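Teaching a robot to tidy up: my project report
Joturmont robotics option, April 9, 2026

So my bit of the Plarnatholm project was collecting the examples. I'd pictured myself writing clever code all term, and what I got was a carpet covered in rubbish (and I loved it, mostly!). The idea is that a person steers both arms through the job, everything gets recorded, and the learning system, which we named Carkia, tries to copy it later.

The job sounds easy: pick the litter off the floor and put it in the bin. Cups, cans, wrappers, tissues, the lot. I set myself a target of 100 good runs in March and reached it with 4 days to spare, though I threw out another 17 where I'd fumbled the steering so badly I didn't want Carkia learning from me.
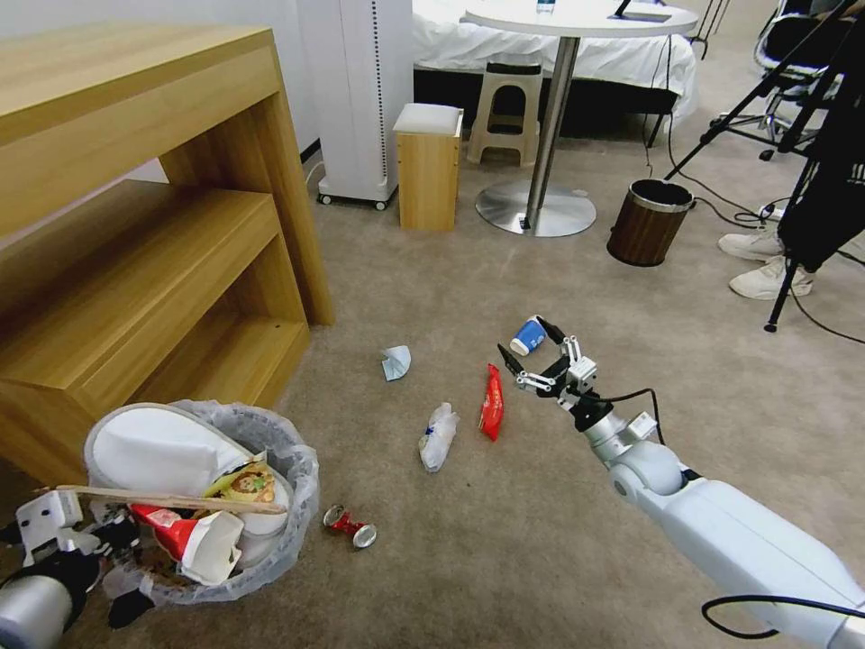

My first batch was far too neat. I kept laying things out in the same tidy row, and when I trained on those runs the arms reached for the row even after I'd moved everything. After that I just tossed the stuff down and left it wherever it fell, and changed the order I picked it up in too. Wrappers are horrible, by the way. They crumple differently every time and you have to come at them from a new angle.

Using both arms took practice as well – one on the bin, one on the litter, and my brain wanted them to swap halfway through.

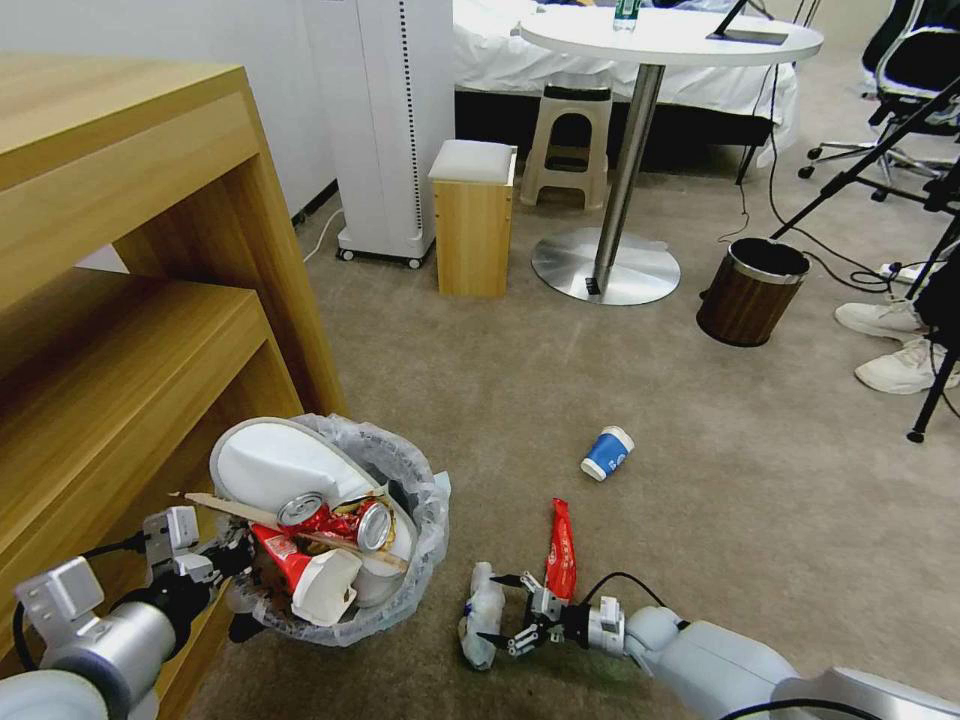

Why not just make the examples on a computer?

We tried that first, with 1,000 simulated runs from a tool called Tsakiris, but its wrappers behaved like bits of card and the habits Carkia picked up were no use on real ones. I'd still like to mix the two next term and see if the simulated cups are any good, as cups keep their shape a bit better.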